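Kulletville Household Words

A word list of 2,691 terms people in Kulletville use for ordinary things at home, with notes on who says what and how sure they are about it. (Very sure.)

What's in it

words.csv has one row per term: the word, its plain meaning, the street where we heard it, and a comment field that Fidelina Echeverri asked people to keep under 200 characters. They did not.
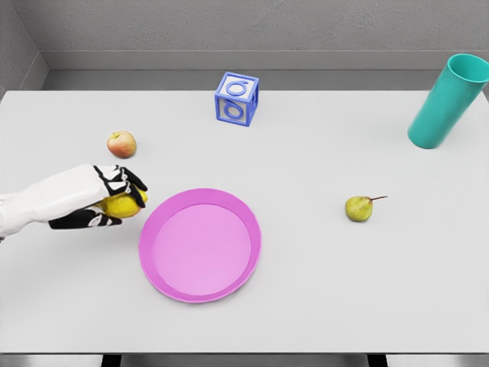

Known problems

Spelling is a mess. "Sower" and "sour" are both in there for lemon, filed under separate headings by two sisters who no longer discuss it. We kept both.

62 rows have no meaning at all. The speakers said it was obvious.

Fruit and table words are the best covered part, thanks to Kibet Rweyemamu, who did his interviews at lunchtime. 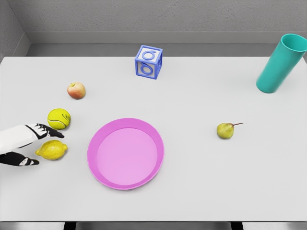 Tabletop with a tennis ball and other loose items.

Anything to do with plumbing is thin, and half of it can't be printed. Those rows are in rude.csv, by far the most downloaded file.

Changes

July: merged the Urkness list, then unmerged it after complaints from Urkness. Yaqin Xiong fixed the sort order. "Apple" now comes before "apron" again.

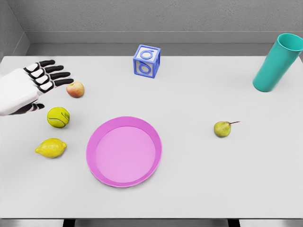
Small apple on a light gray tabletop.

Using it

Free for any use. If you print it, please credit Svenja Aigner for the typing and send a copy to the Kulletville library, which has a shelf for it and very little else on that shelf.

Corrections go in corrections.txt, one per line. Please don't edit words.csv directly, even if your grandmother is right.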